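Chapter 3
A Visit to the Handling Lab

Posted in October by Sirkka Heinonen
Print this page | E-mail this chapter
14 shares | 2 comments

Most people who work with robots for a living remember the first one they saw running. Textbooks are a poor substitute for that, and so this chapter is built on a visit. The students who came along were in their second term. They had finished the chapters on joints and on sensors, they could work out where a two-link arm would end up for a given pair of angles, and only a few of them had ever stood next to a machine that did it.

The place we went to is Lisico, a small company that builds and tests gripping systems for light parts. It holds an open day every October. Visitors come in at 9:30, sign a sheet, get a pair of safety glasses, and are walked through the building in small groups. The parts it handles come mainly from two customers. Grumetti makes storage boxes and display panels. Stulent makes housings for measuring instruments. Neither product is heavy, and neither is difficult for a person to pick up, which is why they are useful to study. A task that a person does without thinking has to be written out in full for a robot.

3.1 What the visitor sees first

A first-time visitor usually looks at the arm. It is the largest thing in the room and it moves. The engineers at Lisico asked our group to look at the table instead. The table fixes the height at which parts will be found, it gives the camera a background, and it limits how far the fingers can go down. On a pale, plain surface a colored part is easy to separate from what lies around it. On a dark or patterned one the same part may be lost, and the software has to work harder to find its edges.

The second thing they pointed to was the view from the wrist. Many gripping systems carry a small camera close to the fingers. It moves with the hand, and the fingers are always in its picture, in nearly the same place. A person standing beside the table sees the whole arm and the whole part. The wrist camera sees a good deal less, and a part can be half out of view while someone in the room would say it is in plain sight.
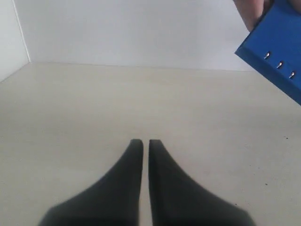
Figure 3.1 Wrist camera view at the table. A blue part with three small metal fittings is held by hand at the upper right; the gripper fingers are at the bottom, with nothing between them.

Compare the figure with the drawings in Chapter 2. The drawings showed a part lying flat, complete, and squared up with the table. In the figure the part is tilted and one corner points to the left. Only some of its edges can be seen. A program that looks for a full rectangle would not find one. A program that looks for a large area of one color would do better, but it would still have to decide where the part ends and the hand begins.

The fingers are soft and out of focus in the same picture. This matters less than students expect. The program knows where the fingers are from the joint readings, and it does not need a sharp view of them.

3.2 The sequence of a pick

The demonstration was run with software called Dvorak, which records each step and plays the record back on a screen. A pick was broken down in this order:

Find the part.
Decide where to hold it.
Move above that place.
Go down, close, and check.
Lift.

The check is the step that beginners leave out. Two fingers that have closed on a part stop sooner than two fingers that have closed on air, and the difference in the gap between them is easy to measure. At Lisico the check takes place after every pick. Dvorak waits 245 milliseconds for the fingers to settle, reads the gap, and only then allows the lift — a shorter wait was tried and gave false readings.

The log for the open day was on the wall for anyone to read. It covered almost 500 picks. The log for the month before it, which we were allowed to copy, held 2,448. You will use that second log in the exercises at the end of the chapter.

3.3 Before you read on

The rest of the chapter takes the five steps one at a time. Section 3.4 deals with finding the part and returns to Figure 3.1. Section 3.5 covers the choice of a holding point, including parts with fittings or raised edges that the fingers should keep clear of. Sections 3.6 and 3.7 cover the motion and the check.

Keep a ruler and a sheet of plain paper nearby. Several of the early problems are easier to draw than to calculate.

Print this page | E-mail this chapter
2 comments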